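Visit to the open evening of the Tirnura workshop

12 comments · 31 shares

I had wanted to see the Tirnura workshop for a long time, because I follow their notes and I am building a small arm at home too, slowly. On 2026-09-27 they opened the doors to everybody who signed a list, and I took the regional train and went.

The place is on the ground floor of an old printing house. You go in through the yard, past the bicycles, and then there is a staircase that you must not take. I took it. A man on the second floor sent me down again, very polite, I think he does this often.

It is a shared workshop, so people pay by the month and have a shelf with their name. At the moment there are 14 members. One half of the room is for wood and the other half is for electronics and printing, with a plastic curtain between them against the dust. The curtain does not reach the floor and the people on the clean side complain about it. I saw two printers running and one opened, with its parts sorted in the lid of a shoe box.

Pilar Acuña received us and made the tour. She started the arm project with Rocío Garrido last December, at first at Rocío's kitchen table, and they moved to the workshop when the table was needed again. They call the arm Jullik. The first version had joints from cheap hobby servos and it could lift a sponge. The second one has better motors, and its gear parts were printed again and again until the play in the elbow became acceptable. Rocío keeps the bad gears in a jar. She let us turn them in the fingers and feel where the teeth are too tight, and for me this was worth the train ticket already.

I asked many questions about the cables, which are my own problem at home. In their first version the cable of the gripper ran outside the arm and was pulled out at every big turn of the wrist. Now there is a loop at the wrist and a second fixed point before the elbow. They measured how much free length is needed by tying a string to the arm and moving it by hand through all the positions. I would never think of the string! I had calculated mine, and I calculated wrong.

The gripper was the part with the most people around it. The fingers move on small linkages, so the pads stay more or less facing each other while they open and close. Rocío explained that a simple hinged finger would push round things out of the grip, and she showed this with a plastic lemon and two rulers. It was a better explanation than the one in my book. She also said that the pivot screws should be tightened until the finger stops, and then opened a quarter turn back. A man from Malý, a small shop for bearings and screws that gives the workshop a discount, did not agree and wanted a locking compound. They discussed it for some time and I had coffee.

Then came the practice at the table. The arm is moved by a person who holds a second, lighter arm without motors of its own, and every movement is recorded together with the view from the small camera at the wrist. They do it in sets of 40 repetitions and then they change something small, the object or the place of the bin. Pilar told us that after the last set they threw away 66 recordings, since the clock of the camera was not the same as the clock of the arm.

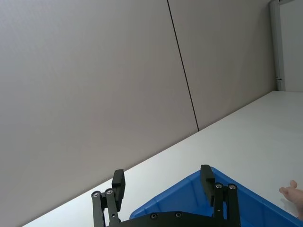
The gripper of Jullik with the fingers open, over the table with the blue bin.

I was allowed to try the light arm for a few minutes. It is harder than I thought — your own hand wants to go faster, and the gripper comes after you with a small delay. Looking only at the screen with the wrist camera was the most difficult, and I soon understood why everybody looks at the real table and not at the screen.

About the software I understood less. They use a program they call Tranness, written mostly by Pilar, and it is not published yet. She wants to clean it first. I have heard this sentence from many people, and also from myself.

There was soup at the end, and a box for donations next to the pot. I wrote down the type of the elbow bearing on my train ticket and then gave the ticket to the conductor, so if somebody who was there has noted it, please write it in the comments.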